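Home News Residences Services Contact

Linen service to extend to all Lavilero residences

Mar 14, 2022

Lavilero Student Residences has confirmed that its bed linen service, introduced in November at the Cirik building, will be extended to the remaining residences from the start of the next intake. The service will be available to all 1,569 residents and will be included in the standard accommodation fee.

Under the present arrangement, residents outside Cirik supply and launder their own sheets and pillowcases. The extended service will provide each room with two complete sets of bed linen, exchanged fortnightly. Residents will remain responsible for stripping their own beds and for remaking them with the fresh set. Staff will not enter bedrooms to collect linen unless a resident has asked for assistance in writing.

The decision follows a review of the first months of operation at Cirik, where 292 rooms were enrolled. Lavilero management reported that more than 55 per cent of returned bundles in the opening weeks contained personal items, chiefly shirts, towels and socks gathered up with the sheets. These were returned to residents where a name label was present. Unlabelled clothing was held at the front desk, and a quantity of it remains unclaimed.

Revised instructions have accordingly been prepared for display in each laundry room and on the residents' noticeboards. Residents are asked to lift clothing, coloured pillowcases and other loose articles off the bed before the sheet is removed, and to shake the sheet out over the mattress. Pillowcases supplied by the service are to be folded inside the sheet. Residents' own coloured items should be washed separately in the machines provided on each floor.

Marks on linen should be noted on the exchange slip. Small stains will be treated in the ordinary course of laundering and will attract no charge. A replacement fee will apply only where a sheet has been torn or cannot be restored to use.

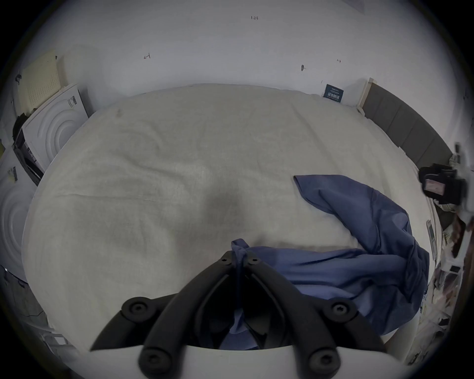

One Cirik resident wrote in response to the review that the fortnightly exchange had been welcome, but that the collection hours were too short for students with morning classes, and that a bundle left in the corridor overnight was likely to be mixed up with a neighbour's. The same resident asked that the clean sets be marked by bed size, having twice been given a sheet too small for the mattress.

Management has accepted both points. Collection hours will be lengthened to include an evening period, and bundles will be placed in numbered bags corresponding to room numbers. Fitted and flat sheets will carry a coloured thread at the hem indicating the size of bed for which they are intended. A chart explaining the colours will be issued with the first set.

Laundering will continue to be carried out by Prutance, which has held the contract since the service opened. The company will add a second weekly delivery run to serve the additional buildings. Linen for the Võ wing, where the service lift is to be out of operation during part of the changeover, will be delivered to the ground-floor common room until further notice. Residents of that wing who have difficulty carrying linen upstairs should advise the front desk so that other arrangements can be made.

Residents who prefer to use their own bedding may continue to do so. Forms for opting out will be available at each front desk and should be returned before the first exchange. No reduction in the accommodation fee will be offered to those who opt out – a position that management has undertaken to reconsider once a full year of costs is available. Doonas, blankets and mattress protectors are not part of the service and will not be accepted for laundering.

Unclaimed clothing from Cirik may be inspected at the front desk during office hours. Residents should be prepared to describe the item and, where possible, the date on which the linen was returned. Articles still unclaimed at the end of the present session will be washed and donated.

Enquiries concerning the timetable for individual buildings should be directed to the residence office. Collection times will be posted beside the lifts in each building before the service begins.

2 comments 55 shares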